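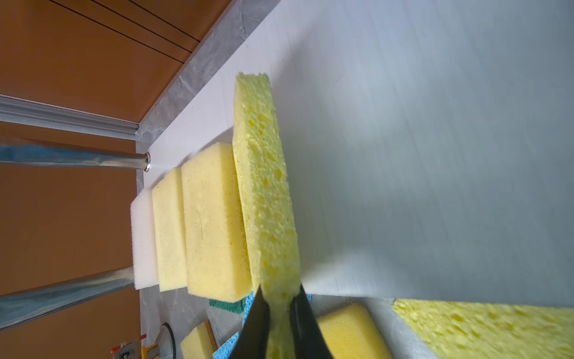

Ticket 3721
Status: Open
Product: Sipos sponge assortment, cellulose and foam
Category: Cleaning and kitchen
Opened: July 30, 2020

Hello Clarnel support,

I'm hoping you can help me sort out a sponge problem (I know, I know, not the most dramatic thing you'll read today). I bought the Sipos assortment in April and I've been trying to work out which sponge is meant for which job, as the leaflet went out with the recycling. The trouble is streaks. I wipe the marble-patterned worktop down, it looks lovely for a bit, and then it dries with a dull greyish film on it that I can see every time the light comes in from the side.

What I've tried so far:

Cellulose sponge, rinsed under the tap, plain water. Film still there, maybe slightly less of it.

Cellulose sponge with a small squirt of Dimberg surface spray. Smelled wonderful! Film worse.

Pale foam sponge, damp, no spray. This one glides along nicely but leaves little beads of water behind, and each one dries into a ring.

Pale foam sponge, then a tea towel straight after. Best result yet, but surely I'm not supposed to need a tea towel every time?

I haven't gone near it with a scouring pad – I did that to a hob once and I've never forgiven myself.

The other thing is that the cellulose ones go hard as toast overnight. I leave them by the sink and by morning you could knock on a door with them. They do soften again once they've had a soak, so I don't think they're ruined, but is that normal? My old ones from Flondodico never went like it, though they did go slimy, so perhaps that's the trade-off.
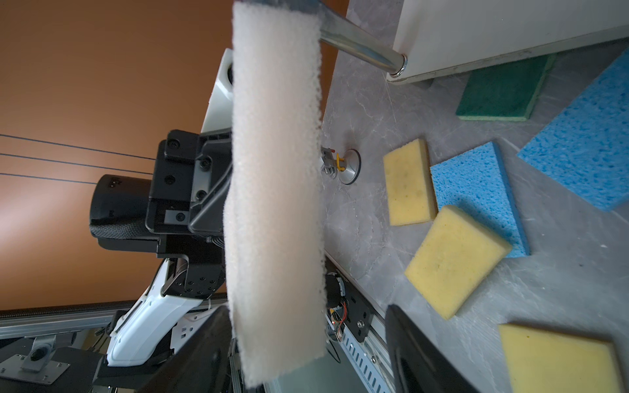

I did wonder whether it's the worktop and not the sponges at all, so I tried the same two on the bathroom tiles. No film, not a trace. That points back to the worktop, or to something sitting on it, doesn't it? I wiped it with a polish last winter and I can't for the life of me remember what sort.

Update, same evening: I gave one of the cellulose sponges a really long rinse, squeezing until the water ran clear, and there was a surprising amount of suds in it considering I'd only used water that day. So it may be old spray coming back out. I've now rinsed the lot and I'm keeping the blue ones for the worktop and the yellow ones for washing up, so at least I'll know where I am.

Second update: wiped half the worktop with a well-rinsed blue one and left the other half alone. The wiped half is better near the sink and still cloudy at the far end. I went over the far end again with clean water and it improved a bit more, so something is definitely lifting. Should I just carry on with water, or is there something that will shift it in one go?
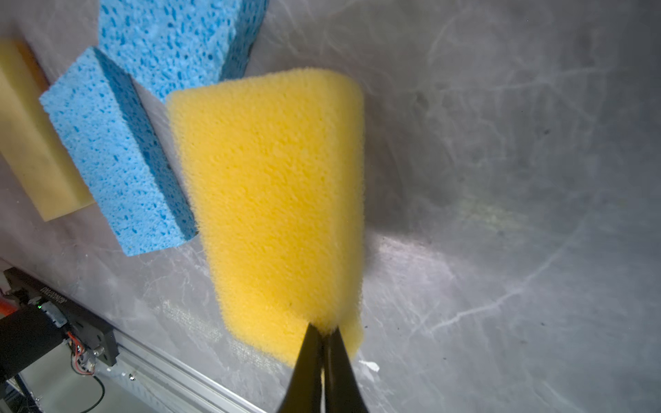 Clarnel Support: Thanks for such thorough notes. Hardening overnight is normal for cellulose and does no harm, so just soak it before use. For the film, please carry on with plain water and leave the spray off for 2 weeks, drying with a cloth after each wipe. Old polish does come away gradually, and we'd avoid anything acidic until you know what the worktop is made of. The foam ones hold more water than people expect, so squeeze them out hard first. Our leaflet is under reference 1172 if you'd like a fresh copy.

Thank you, that's a relief about the toast! Yes please to the leaflet. I'll leave the ticket open if that's all right, and report back when the far end has had its fortnight.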